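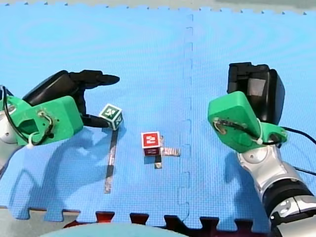 April, after supper

Spent the evening on the alphabet blocks. I had planned to spend it on the taxes, which shows you how I feel about the taxes.

The blue mat is down, the puzzle kind with the jigsaw edges. I maintain that the seam is straight. Isauro maintains that it isn't, and got down on his knees with one eye shut to prove it. We pulled the tiles apart and pressed them back together, and it looks the way it did before, except that now we've both agreed to it. The dimples in the foam leave a pattern on your elbows. Mine still had it at ten.

Got out the green block and the red one to start with. I like these two, with their white letters and the white border around every side, like tiny framed diplomas. The green is a serious green, the color of a bank lamp. The red doesn't have a serious bone in its body. Isauro says I'm assigning personalities again. I told him the red one heard that.

The strip of silver tape is still on the mat. It was supposed to be the road into Lerkcombe, back when Lerkcombe was going to be a whole town with a bakery and a jail. So far it has a road. I laid it at a slant and called that charm. Isauro Orozco, city planner, called it a lawsuit.

The Lerkcombe notebook says we need 223 blocks for the full town. I have no memory of writing that, but it's my handwriting, and it's underlined. The bakery alone wants 30. Who were we feeding?

We tried to settle on a rule for the letters and got nowhere. He wants the streets to spell real words. I want them to spell whatever they spell. We took a vote and it came out even, as our votes do, there being 2 of us.

Ate crackers standing up so as not to get crumbs in the foam. Got crumbs in the foam. Went after them with a butter knife along the seam, which works better than the vacuum and looks much worse if someone comes in.

Taxes tomorrow. Also need: more tape, 4 stamps, something for Isauro's knees.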